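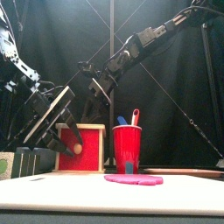 Neagu wrote back on the first draft that the sheet priced two arms and forgot everything that holds them up, and asked for a version where the table, the posts and the spare fingers each have their own line. The sheet has been redone that way. This README covers the second version.

Posted in November by the Ullum bench group

Bimanual Bench Cost Sheet, version 2

What is in the folder

The main file is a spreadsheet with 421 rows. Each row is one thing that was bought, quoted or planned for a two-arm tabletop station. Columns are item, supplier, unit price, quantity, lead time, status and notes. A second file holds the quotes as plain text. A third lists the task props, which we kept apart because they come out of a different budget.

Prices are in dollars, before tax and shipping. Shipping has its own column and is blank where the supplier would not quote it ahead of time.

Status is one of: bought, quoted, planned, dropped. Dropped rows are still in the file. Please don't delete them, we go back to them when a supplier changes its price.

Scope

One station means two arms with parallel grippers, a table with a white top, a black curtain, cross-braced framing, fixed cameras, and the computer that runs it all. Floor space and staff time are left out. So is the building power work, which Ullum paid for separately.
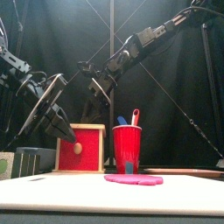
Props are cheap and still need a line. We set aside $400 per station per year for them and add $100 for tape, felt, foam and other things that wear out or get lost. Cups and kitchen utensils are bought in packs. Anything with a knob or a door is made in-house, so its row has a material cost only and the hours are in the notes column.

Cables were the worst estimate in version 1. We had priced one set per arm with no spares. Version 2 carries a full spare set for each arm and a longer run for stations where the computer sits outside the curtain.

Grippers

Gripper rows are split into body, mounting plate, fingers and fingertip pads. Havine quotes the first three together, so the split there is our own and is marked "est" in the notes. Nudbridge quotes each part alone. Use the Nudbridge rows if you need part prices for a repair budget.

Lead time on replacement fingers is 7 weeks from either supplier. Order them with the arms.

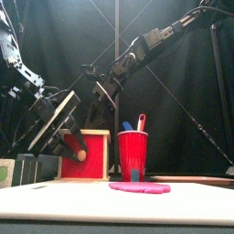 Two-arm station with box, cup and utensils.

Known gaps

Camera mounts are entered as one lump sum. Curtain track is missing. Several quotes have expired and are still marked as quoted, to be fixed in the next pass. The planned rows for a third station have no quantities yet.

Corrections

Send the row number, the new figure and a copy of the quote. Rows changed without a quote get set back to planned.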